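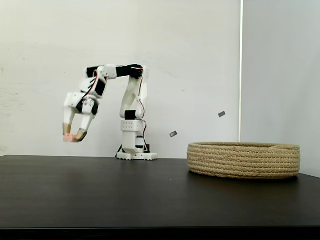

What has to be settled before the fall production can go into rehearsal?
The running order of the two one-acts, the seating plan for the thrust stage, and the rights payment, all three of which were on the agenda for this meeting.

BURKHAM PLAYHOUSE
Production and Programming Meeting
Minutes, 6 September 2025

Chair: Hidayah Ginting
Minutes: Syahrul Kwok
Also present: heads of lighting, sound, wardrobe, front of house and box office
Apologies: scenic design

1. Minutes of the previous meeting

Approved with one correction. Under item 4, "matinee" should read "preview matinee." The correction affects the comp ticket allocation only.

2. Matters arising

2.1 The lobby display on past seasons has been taken down and the panels returned to the print shop.
2.2 The replacement dimmer rack was delivered in June. Lighting reported that nine channels remain unpatched. These serve the upstage electric, which neither play uses at present. Patching deferred to the winter dark period.
2.3 The loan of platforms from the Esposito Theater was extended to the end of the run. Written confirmation is on file.

3. Fall production: running order

3.1 The bill consists of "The Virnness Letters" and "A Room at Skileo." The director's proposal, circulated before the meeting, places "Virnness" first.
3.2 Sound noted that "Skileo" opens with a long recorded cue under the house lights and would work better as the first piece. The cue can be shortened if the order stays as proposed.
3.3 Wardrobe noted that two actors appear in both plays. With "Virnness" first, both changes fall within intermission. With "Skileo" first, one actor has to change wigs while the closing speech is still under way.
3.4 Combined playing time at the reading was 118 minutes without intermission. The chair asked for this to be checked against a full run, as the reading omitted the dance.
3.5 AGREED: "Virnness" first. Sound to supply a shortened cue before the first stage rehearsal.

4. Seating plan

4.1 The end-stage layout holds 300. The thrust layout as drawn holds 253.
4.2 Box office asked whether row C on the left bank could be kept. The sightline drawing shows the downstage corner blocked from the outer four seats. The row can be sold if those four are held off sale.
4.3 The 253 figure already excludes them. Box office will relabel the seats in the ticketing system so that they do not appear on the public map.
4.4 Front of house asked that the left aisle be kept at its present width. The scenic drawing narrows it at the second step. Drawing to be revised and recirculated.
4.5 AGREED: thrust layout, subject to the revised aisle.

5. Rights and royalties

5.1 The license for "Skileo" is signed and the advance paid. The license for "Virnness" is signed but the advance is outstanding. The invoice was addressed to the former business office and had to be reissued.
5.2 The "Virnness" license does not allow cuts. The director has asked to remove the second telephone call. The request must go to the agent in writing. No cut is to be rehearsed before a reply is received.
5.3 Program credit for both authors must match the wording in the license riders, including type size. Proofs to be checked by S. Kwok.

6. Auditions and casting

6.1 Audition forms were received from 54 actors. Callbacks are complete and all roles are cast except the Porter in "Skileo."
6.2 The Porter has one scene and no lines after the first page. The chair suggested that the role be covered by an understudy from "Virnness." Wardrobe has no objection provided the coat is not altered.
6.3 No decision. Director to report.

7. Press and previews

7.1 Two previews will be held. Reviewers will be invited to the opening performance and not to the previews. One reviewer has a conflict and has asked for the second preview. Approved as a single exception.
7.2 Production photos to be taken at the second dress rehearsal. Lighting asked that levels not be raised for the photographer.

8. Any other business

8.1 The green room refrigerator will be defrosted before load-in. Contents left without a name will be discarded.
8.2 The stage door code will change at load-in.

9. Actions

Shortened opening cue for "Skileo": sound
Revised aisle drawing: scenic design
Seat relabeling: box office
Payment of "Virnness" advance: H. Ginting
Letter to agent on proposed cut: S. Kwok
Program proofs: S. Kwok
Report on the Porter: director

Next meeting to be held after the first stage rehearsal, in the upstairs rehearsal room.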